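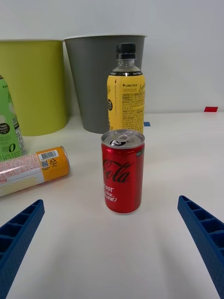

A gripper at the sorting table, with a small red can between its fingers.

Most towns that ask for money for a sorting robot ask for the arm. The arm is the easy part to price. Harish Grewal, who runs the recycling budget in Linska, put in his request in October, and the arm took up one line of it. The fingers took up another, and he was told to cut that one.

I think he was right to refuse. Fingers wear out. The supplier, Resia, quotes 8 weeks for a new pair, and a line with no fingers sorts nothing for 8 weeks. A spare set costs less than a single month of the service contract, and the contract doesn't cover them.

The other thing missing from these requests is the test period. Linska asked for 30 days and got nine. Nine days is enough to show that an arm can pick up a clean can.

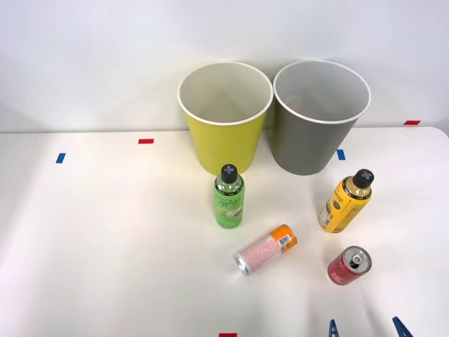
Bottles and cans don't come in one size or lie in one direction, and a buyer should ask to see the machine handle short ones, slim ones, ones on their side and ones standing up. Ask for it with your own trash. The town of Bulano took the seller's word and is now paying two people to pull out what the arm leaves behind.

My suggestion is plain. Take whatever the arm costs and set aside 50 percent on top of it for parts, testing and staff hours. If the council won't approve the full amount, wait a year. The old line in Linska still runs, and the people on it know the work.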